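Week three with a newborn, typing one handed

So. Baby is here. Has been here three weeks in fact, and I have been meaning to write the whole time, and every time I sit down somebody needs a boob. It's 4:40 in the morning and she's asleep on my chest and if I stay very still I can get this out.

Not doing the birth story today. It's long and I'm still working out what I think of it. Short version, fast, no time for the epidural, everybody fine. What I want to write about is feeding, since that's what I got wrong in my head for nine months.

I prepared for labor like it was the bar exam. Breathing, the ball, the playlist. Feeding I gave maybe one afternoon. I figured baby goes on, milk comes out. Nope! Day two in the hospital she'd latch for a minute, scream, fall off, sleep. Day four at home, milk came in like concrete. Day five we had the weight check and she was down more than they like, and I cried in the parking lot with the car seat still half buckled.

They put us on a plan. Nurse, then top up, then pump. Every three hours, counting from when you START, so by the time you're done and the parts are washed you've got maybe an hour before it all begins again. I did this for nine days. I don't remember much of them. There was a lot of toast.

The pump is a Gosuner, a hand-me-down from a friend, new tubing and flanges bought separately. It's loud. It says words if you listen to it at night, mine says "wet cough, wet cough." My sister in law swears by her Laitinen, the quiet one you wear in your bra, but those are 400 dollars and insurance would only cover the basic model, so wet cough it is.
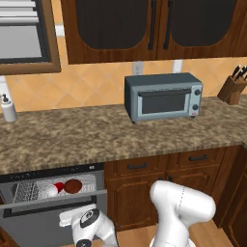

Dana's mom friend group said the same thing to me, basically, when I complained about it last week: get the flanges measured, the ones in the box are almost never the right size and half the pain is just that.

OK and I got that comment (hi, whoever you are, you signed off as "tired in Tacoma") on my last post too and ignored it. Should not have. I'd been using the size that came with it and I was two sizes off. Swapped on day eleven and it quit hurting by the evening. Eleven days. I could have thrown something.

Other stuff that helped, no order:

Seeing the lactation consultant in person. I did one video call first and it was fine but she couldn't feel what the latch was doing. In person she moved my elbow, like, two inches. That was it. Two inches.

Lying down to nurse during the day. Wish I'd tried it sooner.

Writing feeds on paper. I had an app and I hated it, it kept sending me little charts. Now it's a notepad and a pen on a string. 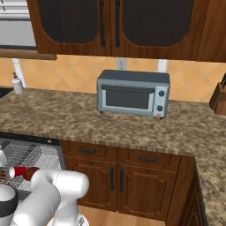 Eating with my left hand. Sounds dumb, but she likes the right side better so that arm is always gone. Burritos, bananas, anything that holds itself together. Soup is for people with grown children.

And formula. I'm just going to say it. We used formula for the top ups and I felt awful for two days and then I looked at her cheeks. She has cheeks now! She was back to birth weight by the second check and the pediatrician looked so unbothered that I wanted to hug her. We're down to one bottle a day, the late one, and my husband does it so I get a real stretch of sleep. I may never give that bottle up. It's the best part of my day and I'm unconcious for it.

What I would tell pregnant me – book the consultant before the due date. Ours had a six day wait and in newborn time that's a year. Also buy more burp cloths. However many you have, more.

I know some of you are pumping only, or did formula from the start, or had it all go easy. Tell me about it in the comments, I read them all at this hour and it's good company. I might be slow to answer.

Birth story next time, probaly in two parts. She's making the face now. Got to go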